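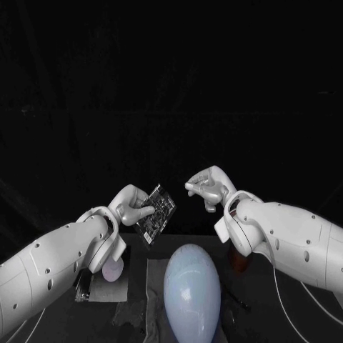 Home | News | Events | Branches | Contact

Repair days and spring hours at Potdale Library

Thursday, March 8, 2018
By the newsletter desk

The Potdale Library will hold its next repair day in April, in the lower meeting room. Doors open at 10 and the last item is taken in at 2:30. Bring one item per person. If the bench is quiet after lunch you may bring a second.

Last year the repair days took in 457 items across the three branches. Lamps and toasters made up the largest share, followed by clothing with broken zippers. Radios did well. Printers did not, and we are no longer accepting them. Microwave ovens are also off the list, as are gas-powered tools and anything with a swollen battery. Swollen batteries should go to the county drop-off on Mill Road, which is open Tuesdays and Saturdays.

Please clean your item before you bring it. Toasters should be emptied of crumbs. If you have the manual, bring that too, along with any screws or small parts that have come loose, in a bag or envelope. Sewing repairs are done at the table nearest the window, and you will be asked to bring matching thread if your fabric is an unusual color.

There is no charge. A jar at the sign-in desk takes money for fuses, needles and glue. Parts that have to be ordered are paid for by the owner, and you can pick the item up at a later session.

The Flarkton branch will not have a repair day this spring while its floor is being replaced. Residents there can use the Potdale or Plemwood sessions with no change to their library card.
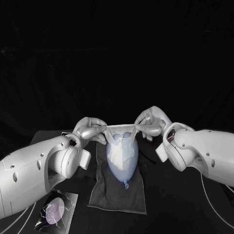
PLEMWOOD, April. The Plemwood branch moves to its spring hours at the start of the month. It will open at 9 on weekdays and stay open until 8 on Mondays and Wednesdays. Saturday hours are unchanged. The book drop on the Tannous Street side stays open at all times, but the one by the parking lot will be closed for a new hinge and lid.

The branch has finished sorting the local newspaper collection. There are 2,564 issues, now boxed by year and kept in the back room. Ask at the desk to see them. Up to five boxes can be out at once, and they have to be used at the long table. Some of the oldest issues are fragile and can be read only on the film reader, which needs to be reserved a day ahead.

The seed shelf is back as well, with 22 kinds of vegetable and flower seed. Take up to four packets per household. Beans and squash usually go first.

Recent items
Large-print shelves move upstairs
Tax forms available at all branches
Flarkton floor work: what stays open
Winter reading totals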